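Kemetti fingertip kit, second round of notes

I bought the Kemetti fingertip kit in April and have been running it on the two-arm bench setup for garment work. The first post covered mounting and cable routing. These notes cover use on cloth.

What you get is two pairs of black fingers, one blocky and one tapered, plus mounting plates, screws and a printed sheet. The sheet gives torque values for the plates and nothing for the finger screws. I wrote to Bornby, the reseller, and got an answer the same afternoon: hand tight, then a quarter turn. Price was 256 dollars with shipping, which is on the high side for parts I could have printed myself, though mine would have worn out sooner.

The test items are jackets with metal zippers. A jacket is harder than the towels most vendors demo with. The shell is slick, the lining moves separately from it, and the slider is a small target. I put the blocky pair on the lower arm to hold the slider and the tapered pair on the other arm to manage the cloth next to it. One tapered finger is usually enough to press a fold down and keep the lining away from the teeth.

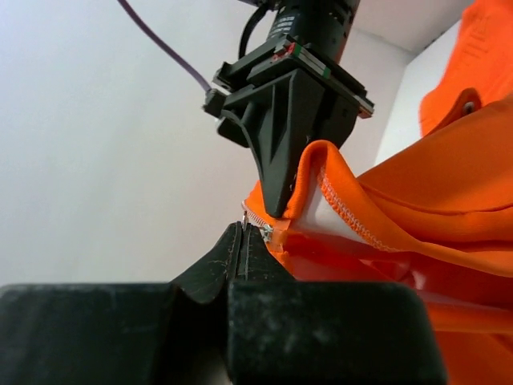
Grip and wear

I logged 2,121 grasps over both pairs before writing this. The blocky tips scuff early and collect dust, and neither has changed how they hold so far. A thin zipper pull needs the tips to meet squarely. If one finger is mounted even slightly low, the pull rotates out of the pinch when the arm starts to move. I shimmed mine with a strip of tape under the plate and have left it there.

The tapered pair is better than I expected on synthetic shells. It is worse on fleece, where the point sinks in and drags. Lowering the closing force helped — I ended up well under the default.

Software side

The kit ships with a profile for the Histudell controller. It loads without trouble, but the finger length is wrong for the tapered pair, so every approach stops short until you edit the value by hand. Bornby says a corrected profile is coming. The Nedeljković driver I use on the second arm has no profile at all, and I copied the numbers across.

Calibration takes 100 open and close cycles per arm. You can't interrupt it, and if you do it starts over from zero.

I'm keeping the kit. Spare tips are sold only in full sets, so I'll order one more before the blocky pair needs replacing. Next on the bench is the same test with plastic coil zippers.

Posted June 2023

Recent posts
Kemetti fingertip kit: mounting and cable routing
Wrist camera exposure on white backgrounds
Histudell controller, notes on firmware settings
Which test garments survive repeated handling
Bench power supply swap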